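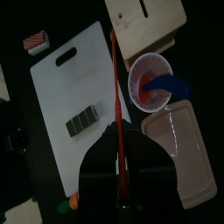

A white cutting board, out on the table.

I have been making stock on Saturdays for most of the spring, and I want to tell you about it because I am a little bit obsessed (my sister would say more than a little). It started when Simone Dantas, who I used to share a kitchen with in Wovilcombe, sent me her method for roasted onion stock. Two pages, handwritten, with arrows! I read it standing up in the hallway with my coat on and went straight back out for onions.

The thing I love about her version is how dark it gets. You cut the onions in half with the skins on, put them face down in a dry pan and leave them alone until they look burned. They are burned, a bit. Then in goes cold water, a carrot, the ends of whatever celery you've been ignoring, a bay leaf and a fistful of dried mushrooms, and you let it tick over on the lowest heat your stove can manage. Mine runs hot, so I pull the pot halfway off the burner and turn it every so often.

I used to salt at the start. Don't! I had a batch in the winter that tasted great in the pot, and then I boiled it down for gravy and it was like drinking the ocean. Now I salt when I use it and never before.

What really changed things for me was the freezer. I'd been saving stock in old yogurt tubs, which meant I had to thaw a whole tub when all I needed was a splash for a pan of rice. Lamisi Abubakari freezes hers in muffin trays and tips the pucks into a bag. So simple. I did it the same night and I have been pulling pucks out ever since, for lentils, for beans, for that sad half cabbage at the end of the week. Two of them with a spoon of miso is lunch.

Anyway, the Saturday just gone (25 May was the Sat, I'll come back to the date in a minute)

Hmm, let me do that properly. Sat 25 May was the swap day at Munasinghe, the little grocery by the bus station, where people bring in jars and broths and pickles and trade them across the counter. I took seven jars of the onion stock and came home with a tamarind paste from Rajitha Begum that I have been putting on everything, including a fried egg, and I'd do it again. There was also a lime pickle so fierce that I had to sit down. Eamon Daly took the last of my jars and gave me a loaf for it, still in its paper bag, and half the loaf was gone before I got to my own front door.

Several people asked about store-bought, so let me say I'm not a snob about it. I keep a carton of Brundier vegetable broth in the cupboard for emergencies and it's perfectly good in a soup with plenty going on. I wouldn't use it where the stock has to do all the work, like a risotto or a plain noodle bowl. It's on the sweet side, I think from the carrots, and a squeeze of lemon helps a lot.

For anyone who wants to try the onion one, I use around 600 grams of onions to two liters of water. Simone uses more onion than that. I've also tried it with leeks, which was lovely but very pale, and once with a red onion, which turned the whole pot a sort of puddle color. Tasted fine. I wouldn't serve it to company.

Next up is a corn cob stock, as soon as there's decent corn. Afroza Nanayakkara swears by it for chowder, and she toasts the cobs first, right over the flame. I'm hoping to have a go in June if the market has any by then. If you've made it, tell me in the comments whether you leave the husks in, and for how long you simmer, as I've now read three recipes and they all disagree.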